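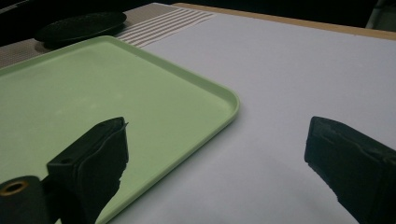 **Standbridge Adult Learning, Kitchen Basics**
Handout for session 5: trays and small knives
Monday, August 7, 2023

Bring this sheet with you, and an apron. Sharpening is left until September.

## 1. Setting out

Each place gets one tray, laid flat on the table with its long side towards you. Wipe the table first. A crumb under the tray is enough to make it rock.

The trays have a low rim all the way round and rounded corners. The rim stops a knife rolling or sliding off on to the floor. It won't hold much liquid, so drain washed food before you put it down.

Faint smudges and pale marks on the floor of a tray are common and don't mean it has to go back. Do send it back if you can feel a groove with a fingernail.

Trays are for holding and carrying. Cutting is done on a board.

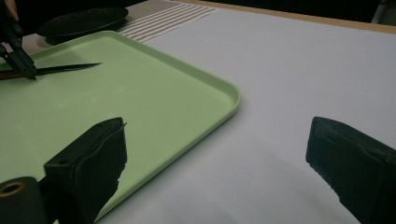 ## 2. Putting a knife down

- Lower it until it is nearly level, then let it rest. Don't drop it from a height.
- The whole blade stays inside the rim.
- The handle may stick out over the side, but the point may not.
- One knife to a tray. If you need a second, ask for a second tray.
- Say "knife down" if you are sharing a table.

When you pass a knife to someone, put it on the tray and let them pick it up. We don't pass hand to hand in this class.

## 3. Parts of the knife

You should be able to name these by the end of the session: point, blade, edge, bolster, handle, rivets. 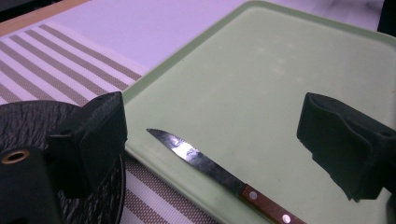
The bolster is the short piece of metal between blade and handle. Rivets fix the handle in place. Food collects around both, so clean there with a soft brush.

A serrated edge suits tomatoes, crusty rolls and anything with a tough skin. Use a light sawing stroke and let the teeth do the work. Pressing down crushes the food.

Wooden handles should not be left in the sink or put in the dishwasher. Wash by hand, dry straight away, and stand the tray on its side to drain.

## Before next time

Read pages 10 to 27 of the Donnelly booklet. Write down 2 foods you would cut with a serrated knife and 2 you wouldn't.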